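Garment rules for handheld grippers: what do you enforce?
Robot Data Collection > Good Practice

plundness_pete
Started 09/11/2019

Our protocol for clothing demos is 2 pages. The part people follow is one line: "Lay garment flat, start from hem." Amos Doucet wants to add a ban on anything with fringe, lace or ribbon, on the grounds that it catches on finger hardware and spoils the take. I think we'd be banning half of what people own. Opinions?

tsowerby
Against. People's closets don't read protocols. Our Caltau set has 204 garments and the plain T-shirts taught us very little. Collar with hanging threads, rumpled front, soft sofa seat under it, pads on the cloth down at the bottom — I want more of those.

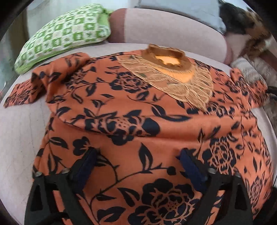
Photo: T. Sowerby / Caltau garment set

Note the screw heads on the fingers. I'd write the rule around those: tape over them or keep them clear of lace, your pick, but put it on paper.

doucet_amos
I have personally unpicked a collar from a finger plate with tweezers. It took 51 minutes and I'm told I was unpleasant to be near. Ban stands as far as I'm concerned.

zulema.t
Amos, was that the Rustero finger with the open cutouts? A ban on lace because of one bad fixture is a funny sort of standard.

doucet_amos
It was. I don't see how that helps the collar.

waldemar_k
Middle option, which is what we do at Hegazy:
Fringe allowed, never as first contact.
Approach from the hem or a plain sleeve.
If a thread catches, stop the take, log it, keep the file.
The last one gets ignored constantly. People delete snags as if they were evidence of a crime.

plundness_pete
OK, I'm stealing Waldemar's version. Amos gets a "tweezers" line in the equipment list.

doucet_amos
Fine-point ones, please. And I still want the tape.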